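Working Group on Mobile Arm Safety, Duvedville site
Minutes, January session, 9:00 to 10:30
Chair: Davina Lamont

1. Floor cables. Draft rule 13 stands: no loose cable inside arm reach while the drives are on. Brosard asked for 900 mm of clear floor.

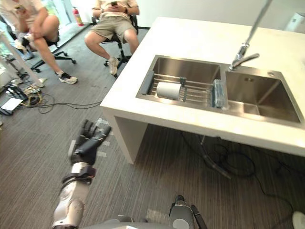 Agreed at 900 mm. Leckie to revise the text.

2. Wrist inspection. Screws and connectors to be checked before each shift — log under form 2818. Plular wants the interval kept at 90 hours; left open.

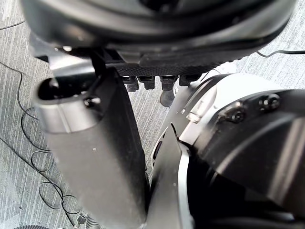
Q (Plular): Who signs the form if the shift changes mid-check?
A (Chair): The person who started the check signs, and the next shift repeats it in full.

3. Seated staff near the arm. Carried to the February session.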